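Subject: Re: [makers-list] Open day at Clamance, anyone going?
From: Covadonga Cordero

Hi all,

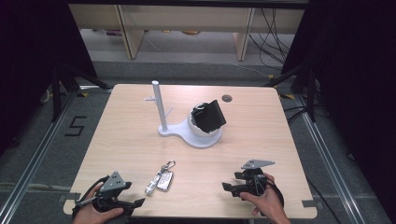 So I did go, and I said I'd report back, and then July got away from me. Sorry, Willy! Your message is quoted at the bottom so people know what I'm answering.

First off, it's easy to find. Go past the Linen building, in through the side gate, and the parking is free if you get there before 10. I got there after, naturally, and had to walk back from the garden center. They had coffee and a plate of those almond cookies, and Ilango Suvarna gave the welcome talk, which was short and pretty funny and had only one slide with a graph on it.

The part I'd really recommend is the tabletop stations. They each have a number taped on the floor in black, and the one I spent the most time at was 5. The setup is simple enough: a light wood table, a black curtain on either side, and a pair of black grippers that you hold yourself, one in each hand. You work the fingers and try to do everyday things with them, and the recordings go toward teaching the arms in the big room. The job at 5 was stuff you'd dump by the front door when you get home. There's a white printed stand with a post that has two little pegs on it for hanging things, and a round cup next to it. Keys go on a peg and the black wallet thing goes in the cup. Sounds like nothing, right?

Well. The keys were a car fob and a regular metal key on one of those carabiner rings, lying flat on the table, and I could not get hold of the ring to save my life. I'd pinch the fob, lift, and then the ring would be hanging the wrong way around and I'd be poking it at the peg like somebody threading a needle in oven mitts. Julián Cantero was running that station and he was very patient with me. He told me to grab the ring with one side and steady the fob with the other, and that got me there on the fourth go. A kid who looked to be in middle school did it first time, right after me. I clapped, I'm a good sport.

I asked Julián how many runs they want of each task and he said 50 per person for the regulars, and that he'd done 113 of the keys himself that month and now dreams about them. He also says the wallet is much easier if it's tilted when it goes in. I believe him, I didn't have the patience left to check!

The big room was a bit of a letdown, to be fair. The Kaushik arm was down for the afternoon demo (something with a cable, they were nice about it), so we watched the other one fold dish towels very, very slowly. Ramiro would have liked the conveyor, though, it's the old Gastetti line with new motors on it and they let you push the stop button.

On your questions, Willy:

> Covadonga, are you still planning to go to the Clamance thing?
> I can't make it but I'm curious if it's hands-on or if you
> just stand behind a rope. Also is it OK for kids, and do they
> say anything about group visits? Ramiro Paredes was asking if
> we could bring the whole club in the fall.
>
> Willy Verschueren

Very hands-on, no ropes except in the big room. Kids are fine, and they had step stools. Group visits yes, up to 10 people at a time, and you email the front desk to set it up. I have the address on a card somewhere in my coat, will send it when I find it.

If Ramiro wants to put together a list of names, I'm in. I want another try at those keys.

Covadonga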